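Please stop sending me dashboards

23/02/2022

I've been putting off writing this one as it's going to annoy a few people I like.
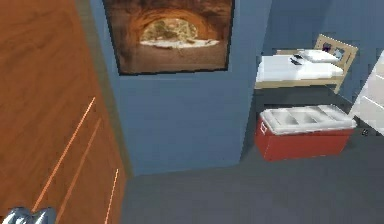 The 72-tile problem

Last August I was asked to have a look at the management reporting at Bhatia, a mid-sized distributor with two depots and a very patient finance team. They had bought a dashboard tool the year before and by all accounts were thrilled with it. I sat down with a coffee, opened the thing up and started scrolling. Seventy-two tiles on the front page! (I did check. Yes, I am that sort of person.) There were dials, there were traffic lights, there was a map with blobs on it, and somewhere near the bottom there was a little box telling you how much money the company had in the bank.

I asked the managers which tiles they looked at. After a bit of shuffling we got to 2, and one of those was the bank balance.

I don't want to be too hard on them. Everybody does this. You buy a tool, the tool makes charts very easily, and so you get charts. It feels like progress, it looks lovely on the big screen by reception, and the supplier is delighted to come back and add some more at a day rate. But I've been round enough of these now to think the dashboard is usually the wrong thing to have asked for in the first place.

What I'd rather have

A page. One page, once a month, written in sentences by somebody who knows the business. "Sales are down in the north and we think it's the price rise." "We're holding too much of the slow stock again, and here's what we'd like to do about it." Put a table under it if you must, I like a table as much as the next person, but the sentences are what the directors will read on the train.

The big argument against this is that it takes time, and it does. Someone at Zeneletti told me I was asking them to go back to typewriters. But when we went through their system together we found 1,117 saved reports, plenty of them near copies of each other with a different date range, or the same one with "FINAL" stuck on the end, and a fair few still being emailed out every morning to people who had left. Somebody built every one of those. That's time too, it just never got written down anywhere as a cost.

They've since switched off everything outside a core set and waited for the complaints. I think they got a handful, mostly from one department, and mostly about a stock list that really should have been kept. It went back on the same afternoon.

But what about live data?

Ah, live data. I'm always asked about this. If you're running a call centre or a production line, fine, you need to know what's going on this minute and I'll happily help you pick the screens. If you're a board that meets every six weeks, I struggle to see what you're going to do with a margin figure that refreshes while you're eating your sandwich.

There's a real downside as well. At Anel the sales figure on the live screen never matched the one in the monthly pack (returns were handled differently, it's always returns) and they'd lose the first half hour of each meeting arguing over which was right. Both were right! They were answering different questions, and a short note at the bottom of the page would have saved the lot of them a good deal of bad temper.

Where I might be wrong

I should own up to Drilow, which was a project of mine some years back and which I was very proud of at the time. It had 200 measures in it, all neatly defined, all tied back to the ledger, with a colour scheme I spent far too long on. It went live, everyone clapped, and when I next visited they were running the company off a spreadsheet one of the planners had knocked up. So perhaps I'm just sore.

And I do know one or two firms where the dashboard works a treat. They tend to be places where someone senior looked at it every day from the start and kept asking for bits to be taken off. If that's you, carry on, and I'd love to come and see it.

For everyone else, try the one page for three months before you renew the licence. Write it badly if you have to. You can always tidy it up later.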